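Multton 图集：台面抓取的感知、规划与控制

项目　发布说明　图集　接口文档　已知问题

整理：Roald Nygård
更新：2026年10月23日

本页收录 Multton 在 Berge 厨房台面上运行的图片，附各模块的说明。Multton 是一套单臂操作软件，分为感知（Huro）、任务与运动规划、伺服控制、日志与回放工具（Grorkon）四部分，各部分独立进程，通过共享内存和一条消息总线交换数据。硬件安装、网络配置和急停回路不在本页范围内，见接口文档的附录。

文中“台面坐标系”指以台面平面为 XY、法向为 Z 的坐标系，原点取在标定板放置位置。“基座坐标系”指机械臂厂商控制器使用的坐标系。两者之间的变换在每次移动底座后重新标定，旧标定文件保留，不覆盖。

一、场景表示
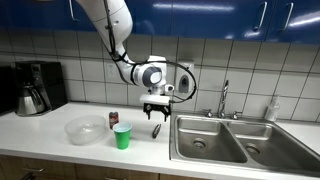
Huro 输出的场景由两层组成。底层是静态几何，包括台面、墙面、柜体和水槽，由人工测量后写成网格，标定后固定不动。上层是动态物体列表，每个条目含类别、位姿、包围体、置信度和最后一次观测的时间戳。规划器只读这两层，不直接读点云。早期版本曾把点云转成占据栅格后交给规划器，问题集中在反光和透光的表面：蓝色吊柜的门板是高光的，灯光在上面拉出长条反射，深度图在那里会出现向柜内凹陷的假空间；不锈钢双槽水池的内壁和边沿有同样的现象；左侧那只半透明的大塑料碗则相反，碗壁大半没有有效深度，栅格里只剩下碗沿的断续弧线。静态层改用网格以后，柜体和水槽不再受深度质量影响。碗属于动态物体，仍需感知处理，见第二节。

静态层有一项容易被忽略的约定：水槽按两个空腔建模，而非一块平面。平面模型对避碰来说偏保守，机械臂不会进入槽内，但物体若滚入槽中，Huro 会把它的高度投影到台面上，给出错误的抓取高度。现在的做法是为每个空腔单独设一个支撑面，物体位姿估计完成后，按投影位置归入相应支撑面，再重新计算 Z 值。空腔之间的隔板取最高点建模。

墙面上凸出的部件以及水龙头用凸包代替，外扩量在静态层配置文件里逐项给出。统一外扩的方案试过，靠墙区域的可达空间损失过大，台面后沿的物体常常无解。逐项外扩以后可达性恢复，代价是每换一处场地都要重新填写一遍。Borghild Isaksson 写了一个检查脚本，会把静态网格重投影到相机图像上，由人确认边线是否对齐，确认后才允许写入正式配置。脚本不做自动配准，台面和墙面都缺少稳定的纹理特征，自动配准的结果不可靠。

动态物体列表的更新规则如下：
新观测与已有条目按位置和类别匹配，匹配上则滤波更新位姿；
未匹配的新观测先进入候选区，连续多帧成立后转为正式条目；
正式条目在视野内却未被观测到，置信度按帧衰减，低于阈值后移除；
正式条目被机械臂或其他物体遮挡，置信度冻结，不衰减。

最后一条依赖遮挡判断。机械臂自身的遮挡由关节角和连杆网格渲染得到，外部走线不在连杆网格里，因此渲染掩膜要额外膨胀。膨胀量过小，线缆会被当成墙前的新物体；过大，靠近腕部的物体会长时间处于冻结状态。目前对腕部附近使用单独的膨胀量，其余连杆使用默认值。线缆在大幅转腕之后的形状与渲染结果差别较大，这个问题尚未解决，已列入已知问题。

二、感知与时间同步

全局视角的相机用于建立和维护物体列表，腕部相机用于接近阶段的修正。两路图像采集频率均为 60 Hz，检测网络跟不上这个频率，Huro 只处理其中一部分，跳过的帧仍写入日志，供 Grorkon 离线重跑。

两路图像与关节状态的对齐使用硬件时间戳。关节状态按图像曝光中点做线性插值，得到拍摄瞬间的相机位姿。若插值所需的前后两个关节样本间隔异常，该帧标记为不可用于位姿更新，但仍可用于类别判断。这条规则加入之前，快速转腕时物体位置会向运动方向拖尾，动态列表里出现同一个杯子的两个条目，规划器随即认为目标旁边有障碍。

半透明容器的处理分两步。第一步在彩色图像上分割出容器轮廓，第二步用轮廓与参数化形状拟合，得到中心、口径和高度。深度只在轮廓的外沿使用，内部深度全部丢弃。容器内的物体单独检测，检测到以后以容器底面为支撑面，底面高度来自拟合结果。这样得到的高度误差比直接读深度小，但依赖形状参数库里有相近的条目。库中没有的容器会退回到通用的圆台模型，此时 Huro 会在条目上加一个低精度标记，规划器见到这个标记后，最后一段下降改为慢速。

杯类物体有一个单独的分支。杯口朝上和杯子侧倒在俯视图像里的轮廓相差较大，在斜视图像里则可能接近。Huro 同时维护两个姿态假设，直到腕部相机给出足够的证据再合并。合并之前规划器取两个假设的包围体并集避碰，抓取候选则暂不生成。

三、规划

规划分任务层与运动层。任务层输入为一条指令和当前物体列表，输出为动作原语序列，例如移动到预抓取位、下降、闭合、抬升、移动到放置位、松开。任务层不检查运动可行性，由运动层逐条尝试，失败原因以枚举值返回。枚举值目前区分逆解不存在、起点碰撞、终点碰撞、路径超时和目标条目失效。目标条目失效与其他几种的处理不同：任务层不重试，直接请求 Huro 重新观测。 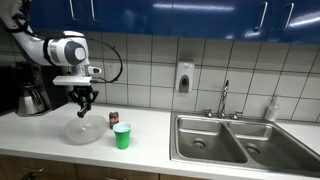
运动层对每个抓取候选先做逆解筛选，再做路径搜索。逆解筛选考虑关节限位余量、与奇异位形的距离和腕部转角累计量。最后一项与走线有关：腕部连续向同一方向旋转，线缆会被拉紧。软件里没有线缆模型，用累计转角的上下界代替，超过界限的解直接丢弃，即使它在运动学上更优。界限写在硬件配置里，换线或改走线之后需要重新设定。

路径搜索采用采样法，得到初始路径后做捷径化和时间参数化。捷径化阶段有一个已修正的缺陷：碰撞检查的步长按关节空间距离设定，末端伸展较远时，同样的关节步长对应的末端位移更大，细长物体可能落在两个检查点之间。修正后步长按末端扫过的最大位移换算，计算量有所增加。受影响的版本在发布说明里有列出，仍在使用的场地应当升级。

规划结果不整段下发。规划器以 15 Hz 的频率输出滚动的参考轨迹片段，每个片段与上一个片段有重叠，控制器在重叠区内做平滑衔接。物体列表变化时，规划器先检查剩余路径是否仍然无碰，无碰则继续，有碰则从当前片段末端重新搜索。若片段到期而新片段没有送达，控制器按末端速度减速停止，停止过程中保持原路径方向，不做任何绕行。

抓取候选的排序使用加权代价，各项为接近方向与支撑面法向的夹角、手指与邻近物体的净空、预计的腕部转角，以及历史成功率的先验。先验只按物体类别统计，没有细分到实例。Borghild Isaksson 在评审里提出，容器内物体的先验应与台面上同类物体分开统计，两者的失败模式不同：台面上的失败多为手指下降高度不准，容器内的失败多为指侧碰到容器壁。这项改动已合入，旧日志按支撑面类型重新归类后导入。

容器内抓取另有一组约束。手指张开宽度不取夹爪上限，取物体宽度加净空，再与容器底部的可用宽度比较。两指连线方向在物体短轴附近的小范围内搜索，每个方向检查手指和连杆与容器壁的干涉。夹爪连杆在张开时向外凸出，只检查指尖会漏掉连杆与碗沿的碰撞，检查模型必须随张开宽度变化。Multton 为夹爪预先生成一组不同开度的凸分解，查询时取开度不小于当前值的最近一档。

四、接近阶段的视觉修正

预抓取位到抓取位之间由腕部视觉接管。接管条件是目标在腕部图像中连续可见，且检测结果与全局列表中的条目在容差之内。容差之外时，系统回到预抓取位重新观测，不在两个结果之间取平均。
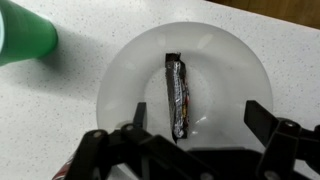

腕部视角：目标位于两指之间，夹爪张开，碗的近侧被夹爪主体遮挡。

遮挡区域随夹爪开度变化，Huro 为腕部图像维护一组与开度对应的固定掩膜，掩膜内的像素不参与检测。夹爪主体挡住的部分无法通过移动视角完全避免，因此碗沿的椭圆拟合只使用可见弧段，并限制椭圆的长短轴之比，比值由当前相机姿态推算。早期实现不限制该比值，可见弧段较短时拟合结果会向夹爪一侧塌缩，容器中心随之偏移。

金属质感的包装在顶灯下有条状高光，高光位置随腕部运动移动。基于特征点的跟踪会把高光当成稳定特征，跟踪结果朝光源反射方向漂移。现在的跟踪器只使用轮廓和粗颜色，特征点仅在高光掩膜之外提取，数量不足时放弃特征点这一路。高光掩膜由亮度和饱和度双阈值得到，阈值随曝光调整。白色的容器表面也会产生高光，一并处理。

修正量以台面坐标系下的平移和绕 Z 轴的旋转表示，不修正倾角。每个控制周期的修正量有上限，超出部分留到下一周期。图像到修正量的总延迟大约 100 毫秒，下降速度按这个延迟选取，使延迟期间的末端位移小于手指净空。缩短延迟的工作在进行中，主要耗时在图像拷贝和网络推理之间的排队，检测网络本身占的比例不大。

下降到最后一段时，目标往往已被手指和夹爪主体大面积遮挡，视觉修正停止更新，保持最后一次有效值。切换点由可见轮廓比例决定，不由高度决定。按高度切换的旧逻辑对矮而宽的物体偏晚，对立着的物体偏早。

五、伺服控制与接触处理

控制器在关节空间跟踪参考轨迹，接近和抓取阶段切换为末端阻抗控制。切换时将当前参考与实际位置之差写入阻抗平衡点，避免切换瞬间出现力阶跃。Z 向刚度在下降阶段低于水平方向，指尖触到台面或容器底面时，控制器检测外力估计的变化率并停止下降，然后上抬一小段再闭合手指。

外力估计来自关节电流和动力学模型，低速时摩擦误差占比较高，不适合用绝对阈值。现用的判据是相对于下降起始段均值的偏差。线缆对腕部的附加力在不同姿态下不同，下降段姿态基本不变，用起始段均值可以抵消其中的大部分。若起始段过短，均值不可靠，判据自动放宽并在日志中记录一条警告。

手指闭合采用速度加限流的方式，闭合完成后的开度与物体宽度比较，用于判断是否夹到。细长物体的横截面在包装变形后与模型不一致，判断区间需要放宽。开度小于下限判为空抓，大于上限判为夹到其他物体或夹到容器边缘，两种情况都松开并返回预抓取位，由任务层决定下一步。

六、日志与回放

Grorkon 记录全部输入和各模块的中间结果，包括两路图像、关节状态、物体列表快照、抓取候选及其代价、参考轨迹片段和控制器内部状态。记录以任务为单位切段，目前库内共有 1367 段。每段附一个元数据文件，写明软件版本、标定文件哈希、静态层版本和操作员备注。元数据缺项的段不进入回归集。

回放有两种模式。确定性回放按原始时间戳送入输入，模块输出应与记录一致，用于检查重构是否改变行为。开环回放只送图像和关节状态，让新版本的感知重新计算，再与旧结果比较。规划器使用固定随机种子，种子写在日志里；多线程采样在确定性回放中改为单线程，运行时间变长，结果可比。

比较报告按模块分栏列出差异，感知一栏给出条目的新增、丢失和位姿偏差，规划一栏给出候选排序变化和失败枚举值的变化。Roald Nygård 负责审阅规划一栏，Borghild Isaksson 负责感知一栏，两栏都签字后分支方可合入。位姿偏差在容差内但改变了首选候选的，也列入人工检查。

使用 Grorkon 查看腕部图像时，建议同时打开开度曲线和掩膜叠加层。掩膜与开度错位一帧以上，说明夹爪反馈的时间戳有问题，应先检查驱动，再看检测结果。

七、待办

线缆形状的简化模型，用于改进自遮挡掩膜。计划在十一月的版本中提供实验开关，默认关闭。
水槽内物体的抓取候选生成。支撑面已有，候选尚未启用。
静态层检查脚本支持多相机同时重投影。
形状参数库的导入格式，目前只接受手工填写的配置文件。

图片可在内部报告中引用，引用时请注明 Multton 及软件版本。原始记录在 Grorkon 中按任务编号检索。

返回项目首页　下一页：标定流程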